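Wed 31 March | Clerkatell Newsroom
2 min read
14 shares | 0 comments

CLURKSIDE – Clerkatell today released results from Fontana, a method for training robots to tidy store shelves from first-person video of people doing the same job.

The method splits each recording into short segments by hand contact: reach, grip, press, release. A policy is then trained on the segments instead of on whole recordings. In February the team trained on 281 recordings and ran 200 trials on a test shelf at its Clurkside lab. The robot left the boxes upright and in line in 169 trials. A baseline policy trained on the same recordings without segmentation managed 132.

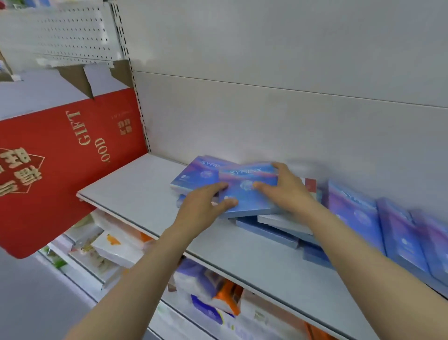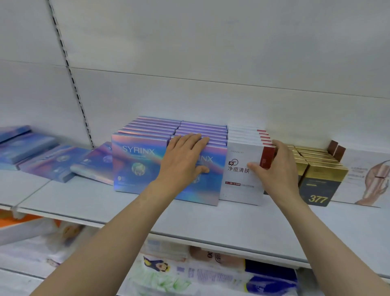 Hands at work on SYRINX boxes at a store shelf, among other packaged goods.

Most of the gain came on boxes that had to be pushed back into a column with one hand while the other held a neighboring stack. The baseline often let go too early. Boxes lying flat in a pile remain the hardest case, and most of the failed trials began with one.

Sturkex, which builds the two-armed robot used in the trials, supplied the hardware and had no part in scoring. A trial counted as failed if any box fell or if the robot needed help from an operator.

Clerkatell will release the segmentation code and the trial logs to research groups on request. The next round of tests will use soft packages, which were left out of this one.

Share this release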